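Folding clothes with the Gromeck hand grippers: a beginner's walkthrough

By Nkechi Okoro
16th November

I've had the Gromeck paired grippers since July and I get more emails about them than anything else I write about, mostly from people who've bought a set, opened the box, picked up a towel, dropped the towel and put everything back in the box. So this is the guide I wish I'd had. It's long, sorry, but you can skip to whichever bit you're stuck on.

For anyone still deciding whether to buy: these are the hold-in-your-hand kind. You work the jaws yourself, each unit records what it sees and how far open the jaws are, and the recordings go off to teach a robot arm to do the same job. You don't need the arm to use them, and I don't own one. I record at home, upload, and Monique Cordier (who trains the models and is far more patient than I am) tells me which clips are usable. The set cost me 232 pounds with the charging dock, and I paid for it myself.

What you need

Two grippers, charged. The Flillum app on your phone. A bed or a big table at about hip height. A pile of clothes you don't mind handling over and over, and a free hour for the first go. I'd also have a soft cloth to hand for the lenses, and a drink, because your forearms will want a break before you do.

Before you pick anything up

Charge both units fully, and do it together. If one dies halfway through you lose the pair, as the app won't save half a session. Mine take most of an evening from flat.

Wipe the lenses. Fabric fluff gets everywhere, and a smudge that looks like nothing to you will blur every clip you make that day. I lost a whole afternoon of T-shirts that way.

Open Flillum, choose "two-handed", and wait for both units to show green. If only one turns green, switch the other off and on again, then go back a screen. Going back a screen matters! Just waiting on the same page does nothing, and I sat there like a lemon for ten minutes before Monique told me.

Then do the jaw check. Squeeze each trigger all the way closed, let go all the way, and repeat when the app tells you. Do it slowly. If you rush, it sets the closed position slightly wrong and later on the app will think you're holding something when you aren't.

Getting your grip right

Hold the handle loosely, further down than feels natural. Everybody chokes up on it at first (me too) and then the wrist has nowhere to go when you need to turn a sleeve over.

Your arms should hang a bit, with your elbows away from your ribs. If you're hunching, your surface is too low. I tried the floor once. Never again.

Now the pinch. You're going for a small fold of cloth between the very tips of the jaws, so come down at a slant, touch the cloth, push forward a tiny bit so it rucks up, and then close. Coming straight down from above works on thick towels and practically nothing else. Practise on a flannel until you can get it three times running, then move on to something floppier.
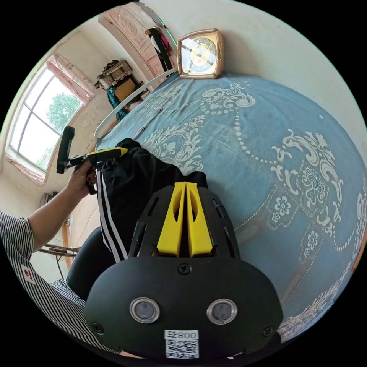
Trousers are where I'd start once you've got the pinch, and I know the manual says tea towels. Tea towels are dull and you learn nothing about legs. Pick a pair with an elastic waist and no belt loops, because belt loops catch. Something dark with a white stripe down the side is ideal, like the black ones on the bed here, as the stripe gives you a line to follow and you can tell at once if a leg has twisted. Leave them rumpled to begin with, too. A robot that has only ever been shown neatly laid out trousers will be hopeless in a real bedroom, so the mess is part of the lesson.

Folding the trousers, step by step

1. Find the waistband. Nudge the cloth with closed jaws until you can see the elastic. Don't use your fingers, even for a second, or the clip will be thrown out.

2. Pinch one corner of the waistband with your left gripper and the other corner with your right. Lift until the legs hang free.

3. Give it one gentle shake. One! Big flappy shakes make the cloth fly up over the lenses.

4. Lower the trousers with the ankles touching down first, then bring the waistband away from the ankles so the legs lie straight. If a leg has gone under, let go of the waist, pinch that ankle and draw it out sideways.

5. Take the waist corner and ankle on one side, one in each gripper, and lay that leg on top of the other. Go slowly enough that both tips arrive together.

6. Now both ankles, up to just short of the waistband. Then fold in half again.

7. Open both jaws fully, lift clear, and hold still for a breath before you stop the recording. The app uses that pause to find the end of the task. Skip it and you'll be trimming clips by hand all night.

Your first attempt will take ages. Fine. Monique would much prefer a slow clean fold to a quick scruffy one, and she says the slow ones can be sped up later without harm.

Things that went wrong for me

Cloth slipping out on the lift. Nearly always too small a pinch. Take a bit more fabric, and check the jaw tips for fluff. Shiny sports fabric is the worst for this, and I've found that pinching on a seam helps a lot because there's something lumpy to hold on to.

The grippers bumping each other. This happens in step 5 if you reach across yourself. Turn your feet a little towards the side you're folding from and it goes away.

App says "lost position". You've covered the lenses with cloth, or you've moved too fast. Hold both units up, let them look at the room for a few seconds, and carry on. If your room is very plain it'll happen more. Mine got better when I stopped recording in front of a bare white wall and moved to where there was some pattern and furniture about.

Aching thumbs. Stop. I do twenty minutes, then a break, then twenty more. The triggers are stiffer than they need to be, and it's my biggest grumble about the whole kit. I've told Gromeck so.

Uploading

Plug both units in, leave the phone next to them, and let it run overnight. Delete the duds first. Flillum gives you storage for 1000 clips on the basic plan, which sounds like loads until you remember that every dropped sock counts as one. I filled mine and had to go through the lot on a train.

Is it worth the money?

I think so, if you've somewhere for the clips to go. My running total says 3570 recorded and 3462 accepted, and I'm quite proud of that, considering what my first fortnight looked like. The jaws have held up well, and the tips have only needed a clean. The handles are comfy. The dock is flimsy and the plug falls out if you breathe near it, so mine is held in with tape.

I also borrowed the Okberg pair for a week to compare. They're lighter and the trigger is lovely, but the jaws are blunt and I couldn't get a decent pinch on anything thinner than a jumper. For bedding I might choose them. For clothes I'd stick with the Gromeck ones.

If you only want to see what it's like, Ratanaporn hires out single units by the week. You can't do any of the two-handed steps with one, obviously, but it's enough to learn the pinch and find out whether your thumbs can stand it.

Shirts next time. Collars are awful and I'm still working out a method for the buttons, so if you've cracked it please write to me.

Last updated: corrected the order of steps 5 and 6, added the bit on hiring.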